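홈 살림 주방 작업실 공구 수납 문의

작업실 살림 팁: 헌 컴퓨터 뜯을 때 내가 지키는 것들

지난 3월에 작업실 선반을 정리하다가 구석에서 안 쓰는 데스크톱이 줄줄이 나왔어요. 버리자니 아깝고 두자니 자리만 차지하고요. 그래서 하나씩 열어서 쓸 부품은 챙기고 나머지는 분리해서 내보내기로 마음먹었죠. 처음엔 나사 몇 개 풀면 끝날 줄 알았는데, 해 보니 자잘하게 신경 쓸 게 은근히 많더라고요. 그동안 손에 익은 것들을 2024년 6월 기준으로 한번 적어 둡니다. 전문가는 아니고 그냥 뜯는 걸 좋아하는 사람이에요!

먼저 자리부터요. 저는 작업대 위를 싹 비우고 시작해요. 컵은 무조건 다른 방으로 보내고(한 번 쏟아 본 뒤로는 타협이 없습니다), 본체는 눕혀서 옆판이 위로 오게 둡니다. 세워 놓고 작업하면 나사가 케이스 바닥으로 떨어져서 손전등 들고 한참 찾게 돼요. 전원 코드는 뽑고, 전원 버튼을 꾹 몇 초 눌러 준 다음에 열어요. 파워 서플라이는 코드를 뽑았어도 껍데기를 열지 않습니다. 그건 통째로 내보내요.

자주 쓰는 건 눈높이 벽으로 올리는 게 편해요. 서랍에 넣어 두면 꼭 맨 밑에 깔린 드라이버가 필요하더라고요.
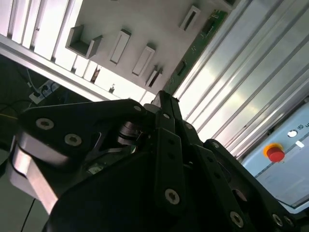 벽 수납은 Skomis 걸이를 쓰다가 Trenby 걸로 바꿨는데, 솔직히 브랜드보다 간격이 중요했어요. 욕심내서 다닥다닥 붙이면 하나 꺼낼 때 옆에 것까지 딸려 나와요. 손가락 두 개가 편하게 들어갈 만큼은 띄우세요. 그리고 나사로 박기 전에 마스킹 테이프로 위치를 잡아 놓고 며칠 써 보는 걸 추천해요. 저는 그렇게 해서 절반은 자리를 옮겼어요. 걸이 값은 다 합쳐서 대략 3000원쯤 들었나, 동네 철물점에서 떨이로 산 거라 지금은 그 값에 못 살 거예요.

나사는 정말 섞이면 답이 없습니다. 케이스 나사, 드라이브 나사, 메인보드 나사가 비슷하게 생겨서 나중에 보면 다 그놈이 그놈이에요. 저는 뚜껑 달린 약통에 칸마다 나눠 담고 뚜껑에 유성펜으로 써 놔요. 약통이 없으면 달걀판도 괜찮고, 급하면 종이에 본체 모양을 대충 그려서 나사를 그 자리에 테이프로 붙여 두는 방법도 좋아요. 이건 다시 조립할 때 제일 빨라요.

이제 뚜껑을 열었다 치고요. 먼지가 많으면 바로 손대지 말고 베란다로 들고 나가서 부드러운 붓으로 살살 쓸어 주세요. 청소기를 바짝 대는 분들이 계시던데 저는 안 해요. 작은 부품이 빨려 들어갈까 봐 조마조마하기도 하고, 정전기도 걱정되고요. 손대기 전에 케이스의 칠 안 된 금속 부분을 한 번 만져 주는 것도 습관처럼 하면 좋아요.

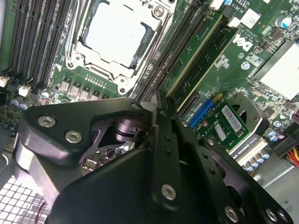
램은 양쪽 끝 걸쇠를 먼저 젖히고 가장자리만 잡아서 빼요. 안 빠진다고 흔들지 마시고, 걸쇠가 끝까지 열렸는지부터 다시 보세요. 확장 카드도 마찬가지로 뒤쪽 고정 나사나 걸쇠를 꼭 먼저 풀어야 해요. 저는 그걸 깜빡하고 힘부터 줬다가 슬롯을 하나 망가뜨린 적이 있어요. 아까워라.

CPU는 쿨러를 떼고 나면 위에 써멀구리스가 굳어 있을 때가 많아요. 커피 필터에 소독용 알코올을 살짝 묻혀서 가운데 쪽으로 모으듯이 닦으면 깨끗해집니다. 휴지는 보풀이 남아서 별로였어요. 소켓 안쪽은 절대 만지지 말고, CPU를 뺄 생각이 없으면 고정 틀은 그대로 닫아 두는 게 제일 안전해요. 케이블은 선을 당기지 말고 커넥터 몸통을 잡고 빼시고요. 빼기 전에 휴대폰으로 사진을 2장쯤 찍어 두면 다시 꽂을 때 덜 헤매요. 한 장은 전체, 한 장은 가까이.

빼낸 부품은 정전기 방지 봉투에 하나씩 넣어요. 새 부품 살 때 들어 있던 봉투를 안 버리고 모아 두면 이럴 때 요긴합니다. 봉투 겉에 어느 본체에서 나왔는지, 언제 뺐는지 써서 Sesura 상자에 세워 꽂아 둬요. 눕혀 쌓으면 결국 아래 건 안 보게 되잖아요. 상자는 9칸짜리인데 한 칸은 일부러 비워 둡니다. 당장 분류 못 하는 애매한 것들이 들어갈 자리가 하나는 있어야 작업대가 안 지저분해져요. 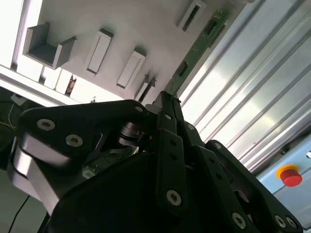 작업이 끝나면 벽에 걸 건 벽에, 서랍에 갈 건 서랍에 바로 돌려놓으세요. 내일 하지 뭐 하면 그 내일이 보름이 돼요. 저는 마지막에 자석을 비닐봉지에 넣어서 바닥을 한 번 쓱 훑는데, 떨어진 나사가 붙으면 봉지만 뒤집어 벗기면 되니까 손도 안 찔리고 편해요. 자석은 부품 상자랑 멀리 떨어진 데 두시고요. 특히 하드디스크 근처에는 두지 마세요.

하드디스크 얘기가 나온 김에, 본체를 내보낼 때 저장 장치는 꼭 따로 빼서 챙기세요. 옛날 사진이 그대로 들어 있는 경우가 많아요. 저도 하나 연결해 봤다가 사진이 1131장이나 나와서 그날 작업은 그걸로 끝났어요 ㅎㅎ 옮길 건 옮기고 지울 건 지운 다음에 봉투에 넣고 '확인함'이라고 써 둡니다.

남은 케이스는 철판과 플라스틱을 나눠 두는데, 동네마다 받는 방식이 다르니 내놓기 전에 주민센터에 물어보세요. 철판 모서리가 꽤 날카로우니까 장갑은 끼시고요. 저는 Chang 장갑 중에 손바닥만 코팅된 얇은 걸 써요. 두꺼운 건 나사가 안 잡혀서 결국 벗게 되더라고요.

다음엔 남은 케이블 묶는 법을 써 볼게요. 빵 봉지 끈을 하도 모아 놔서 할 얘기가 많아요.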